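3.2 The trays that stay

I started this part of the study thinking I would be writing mostly about bowls. Bowls are what people talk about when you ask them what they keep in the house and why. But the thing I kept running into, in home after home, was the plain white plastic food tray, the kind that comes with a meal or a cut of meat and is meant to go out with the trash.

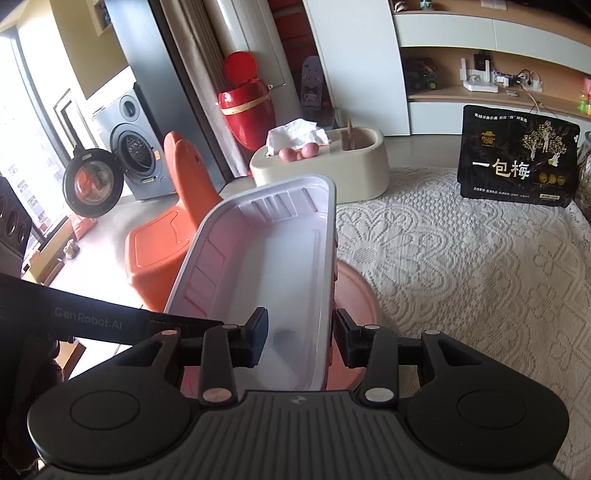
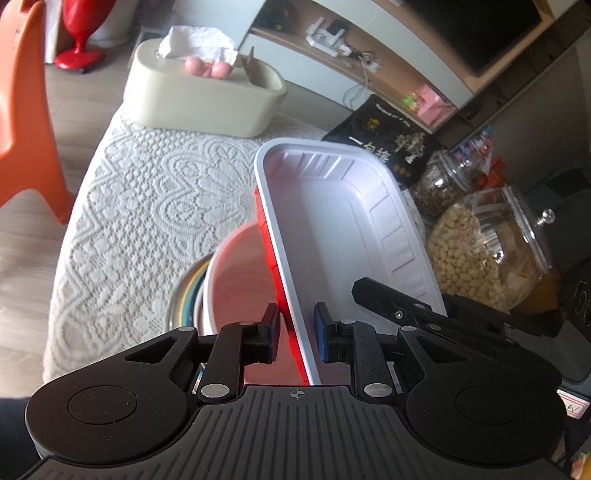
Figure 9. White plastic food trays at home: among a child's chair, a stool and a toy washing machine (first picture), and on a lace-covered table with bowls and a tissue box (second picture).

We asked 44 households to walk us through their everyday containers, and 25 of them had at least one tray they'd washed and kept. I say "kept" loosely. Kári Ragnarsson, who did the coding with me, wanted a strict line between stored and just not thrown out yet, and we argued over it for most of March. In the end we let people tell us – if they called it theirs to use again, it counted.

What I like about the setting in Figure 9 is how mixed it is. The play things and the table things belong to the same home, and a tray can fit in with either. Parents told us about trays used for beads, for paint water, for pretend suppers. The same parents used them for peeling garlic over. Hardly anyone had a fixed spot for them (bowls get stacked, trays get tucked in wherever there's a gap), and I think that's a big part of why they move around so much.

Palamarchuk's earlier survey put this kind of item under "waste, delayed," and I can see the sense in that for a study of trash. It didn't work for us. One mother had carried the same tray through two moves and was pretty annoyed when I asked when she planned to toss it! So we gave reused trays a group of their own, next to bowls and lidded tubs, and went back over all 110 interview notes with the new group in place. The counts by room are in the next section.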